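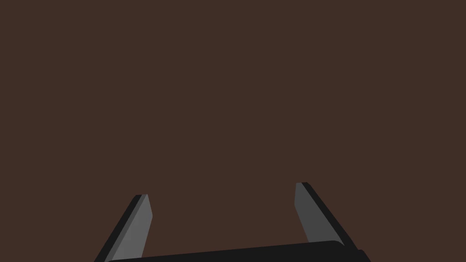
Chapter 4
What a Sleep Survey Can and Can't Tell You

Learning goals
After reading this chapter you should be able to tell a measured figure from a remembered one, find the weak point in a reported average, and say what a bedroom study would need before you believed its headline.

Most people think they know how long they sleep. Ask at breakfast and you will get a number, often a firm one. The number has been built out of three guesses: when the person went to bed, how long it took to drop off, and when they woke. The first guess may be fairly good. The second is made by someone who was, by the end of the period in question, unconscious.

This doesn't stop surveys from asking. It doesn't stop newspapers from printing the answers either, usually to one decimal place. You should be suspicious of that decimal place. If people round their own sleep to the nearest half hour, averaging a large pile of their answers produces more digits, and the extra digits tell you very little about anybody's night.

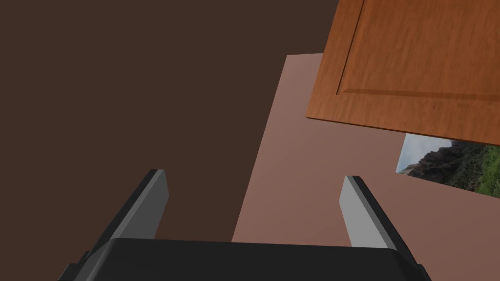
Consider the Balmont survey, which we will come back to several times in this book. Hanne Ahonen and Kamran Salehi mailed a two-page form to households in July and got 483 back. Their summary said that people who had recently changed their bedroom furniture slept better than people who hadn't. A bedding company, Treseo, quoted that line in its catalog for years.

Did the furniture do it? The form can't say. People who buy a new bed have often just moved, or come into some money, or stopped sharing a room with a baby. Any of these could change how a person sleeps. People who have just paid for a bed also have a reason to feel pleased with it. And the survey went out in summer, when schools were closed and many of the parents who answered were on vacation.

Then there are the forms that never came back. The authors give this matter one sentence, and the sentence says that the return rate was "satisfactory." Satisfactory to whom? We aren't told how many forms were mailed, so we can't work out the rate for ourselves. A reader who is handed the top of a fraction and not the bottom should ask why.

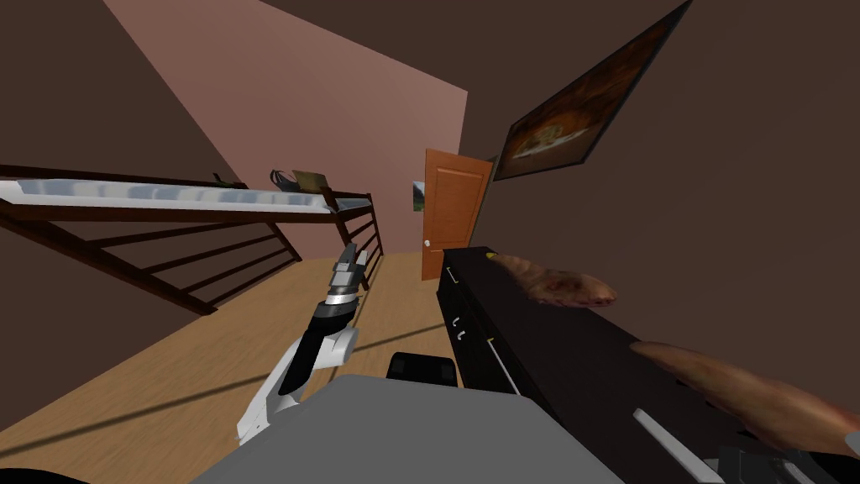

Beds themselves raise a problem of wording. The form offered "single," "double" and "other." Bunks, loft beds, fold-out couches and mattresses on the floor all went into "other," along with the answers of people who had misread the question. Vilho Ojala later went back through the original sheets and found 123 ticks in that box. He argued that the group was too mixed to be compared with anything, and we agree with him. Ritva Laaksonen replied that a rough category is better than none. That may be so when you are planning a second study. It is a poor defense of a chart in which "other" gets its own colored bar and a paragraph of explanation.

A sleep diary kept at the bedside does a little better, since the delay between the night and the record is shorter. It has faults of its own. People forget a day and fill it in later from habit, and the later entries look just as tidy as the honest ones. Section 4.2 looks at how to spot them.

Before you go on
Write down how long you slept last night. Next to it, write how you know. Keep the page, as you will need it for the exercise at the end of Section 4.1.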